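4.2 Demonstration by remote control

In teleoperation the operator moves a leader device and the follower arms copy its joint angles. Both the commanded and the measured positions are logged. The Grelten cell uses two follower arms over a white board with walls on three sides. Cables are tied to the links and need enough slack for the full range of the elbow.
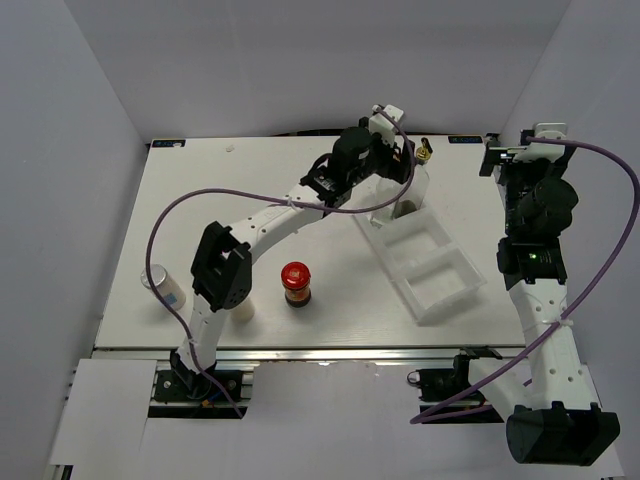

4.3 Demonstration by hand

In hand guiding the motors are set to gravity compensation and the arm is pushed through the task. Forces at the gripper are harder to separate from those of the operator. For Lab 3, record 35 episodes by each method, 70 in total, and discard any with dropped samples.

Odton Robotics Course, Unit 4. Contact: course office, room 799. Back to top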